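NOTA DE PRENSA

Stela abre en Quintana su segundo punto de recarga de jabón y productos de baño a granel

Quintana, 19 de agosto de 2023

La cadena de droguerías Stela ha puesto en marcha en Quintana un servicio de recarga de gel, champú, jabón de manos y sales de baño. Es el segundo local de la empresa que ofrece esta modalidad, después del que funciona en Ledlow desde el año pasado. El cliente lleva su propio envase, lo pesa vacío en el mostrador y paga únicamente el producto que se lleva.

El nuevo espacio ocupa la planta baja de la tienda de la calle Mayor, que ha permanecido cerrada durante las obras de reforma. El horario es el mismo que el del resto del establecimiento, de 9:30 a 20:00 horas, sin interrupción a mediodía.

Los productos a granel proceden del fabricante Hirnine, proveedor de Stela también en Ledlow. La gama inicial incluye gel de avena, gel sin perfume, champú de uso frecuente, champú para cabello seco, jabón líquido de manos y sales de baño con lavanda o sin aroma. Todos los depósitos llevan en la parte delantera la lista completa de ingredientes, el número de lote y la fecha de llenado.

Durante su primer año de funcionamiento, el punto de recarga de Ledlow registró 3.605 recargas. El producto más solicitado fue el gel sin perfume, seguido del jabón de manos. Según los datos de la empresa, 243 clientes se inscribieron en la tarjeta de recarga, que da derecho a un descuento en la siguiente compra a granel y que desde hoy es válida en las dos tiendas.

La tienda de Quintana mantiene la venta de productos envasados y de accesorios de baño, entre ellos esponjas de malla, manoplas, cepillos de espalda y piedras pómez. Los accesorios se venden por unidades y no forman parte del sistema de recarga. Stela recomienda aclarar bien las esponjas de malla después de cada uso, colgarlas fuera de la ducha para que se sequen y sustituirlas cuando la malla se deforme o conserve olor.

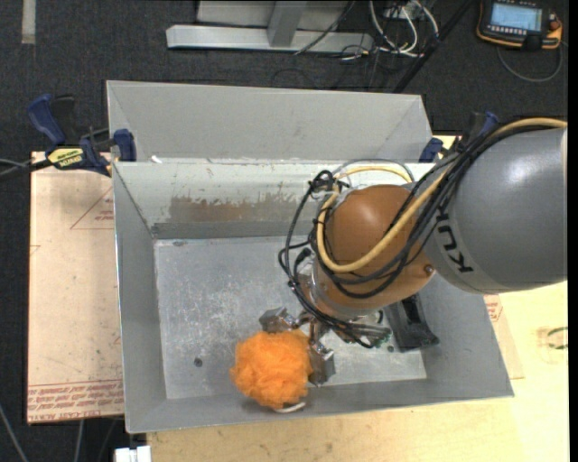
¿Qué envases se pueden utilizar para la recarga?

Se admite cualquier botella o tarro de plástico, vidrio o metal que esté limpio, seco y tenga cierre. No se rellenan envases que hayan contenido lejía, disolventes u otros productos de limpieza agresivos, ni botellas de bebida que conserven su etiqueta original. Quien no disponga de un envase adecuado puede adquirir una botella reutilizable en la propia tienda.

El personal coloca en cada envase una etiqueta adhesiva con el nombre del producto, el lote y la fecha de compra. La etiqueta se sustituye en cada recarga. Para evitar mezclas, un envase que haya contenido champú debe lavarse antes de rellenarlo con gel, y al revés.

El precio se calcula por peso. La cantidad mínima por compra es de 100 gramos y no hay máximo, salvo en las sales de baño, que se limitan a un kilo por persona y día mientras se regulariza el suministro. Las devoluciones de producto a granel solo se aceptan en caso de defecto, con el tique de compra y el envase etiquetado. Los accesorios de baño pueden cambiarse si conservan el precinto.

Stela prevé ampliar el servicio en octubre con detergente para ropa y lavavajillas a mano, que se instalarán en una zona separada de los productos para la piel. La incorporación se hará primero en Ledlow y después en Quintana. La empresa no ha fijado todavía un calendario para extender la recarga al resto de sus tiendas.

Las tarifas vigentes y las fichas de ingredientes pueden consultarse en el mostrador de ambas tiendas. Los clientes con alergias conocidas pueden solicitar una copia impresa de la ficha antes de comprar.

Sobre Stela

Stela es una cadena de droguerías y perfumerías de barrio. Vende artículos de higiene personal, limpieza del hogar y accesorios de baño.

Contacto para medios: departamento de comunicación de Stela, tienda de Quintana.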